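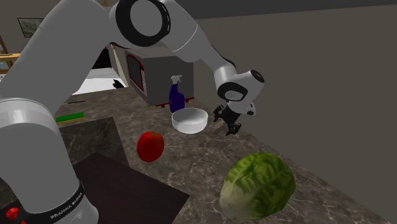 Bokport Night Sky Project
Progress report to the Szabo Fund, second period
17 August 2026

Search this site Go

Since our last report we have flown the full fleet over water, twice, and we are thrilled with how it went! The grant paid for 111 light drones and the ground station, and every one of them has now been up in formation. Last winter we were still flying small groups over the soccer field and arguing about batteries, so this feels like a big jump.

Where we are

The show is built around the harbor and its history, told in moving pictures made of light, with a soundtrack people can pick up on their phones. Ulent is handling the animation and Evska is supplying the tracking software. The first full story (the herring boats coming home in fog) runs for 9 minutes and is finished. The second, about the old signal tower, has its opening and its ending but still needs a middle. We have gone back and forth on that middle more than we'd like to admit.

Both summer test flights were open to the public. We put up one sign at the ferry landing and a notice on the town page, and 2,983 people signed in for the audio across the two nights. That's far more than we planned for, and the audio server felt it. On the first night the sound dropped out just as the boats reached the breakwater, and the crowd watched the last part with only the sound of the waves. Several people told us they liked it better that way, which gave Ulent an idea for a quiet passage in the second story.

By the second night we had moved the audio so that phones download it before the show starts, and it held up from beginning to end.

What we learned about flying here

Wind is the big one. The forecast for the harbor is made for boats, and it says very little about what goes on at the height where we fly. We now send two drones up ahead of the others to report back on gusts. It's a simple fix and it has already saved us from one bad launch.

Salt is the other. After the first flight over water we found a fine crust on the motor housings, so wiping down is now part of packing up. It takes the crew until well past midnight and they have been wonderfully patient about it.

We also changed the colors. Pale blue looked lovely on the screen in the workshop and vanished over the bay. Amber and a strong green carry much farther, and the boats look warmer for it.

Money

We are inside the budget on equipment and over it on van rental. The van overspend comes from the rained-out rehearsal in spring, when we paid for the vehicles and couldn't fly. We would like to move the unspent amount from the spare parts line to cover it, and have sent the form separately. Nothing else has shifted between lines.

Still to do

The middle of the signal tower story is due from Ulent next. Evska is working on a smoother landing pattern, because bringing the fleet down takes longer than we want and the audience tends to drift off while it happens. We need a final answer from the harbor office on closing the east pier during the show. They have been friendly and slow. We are also adding a spoken description track for blind and low-vision visitors, written by the same team as the soundtrack, and the first draft is a joy to listen to.

The full show opens in November, when it gets dark early enough for families with small kids to come. Please come too! We'll hold places for the fund on the pier side, and you should dress for the cold.

Shares 9 Comments 4

Comments

Saw the second night from the ferry deck. The boats turning all at once gave me goosebumps. Will you do it from the north side too?

Could the start time go up on the town page earlier? We missed the first one completely.

My daughter has been drawing lit-up boats ever since. Thank you all so much!

Please keep the green. I could see it from my kitchen up on the hill.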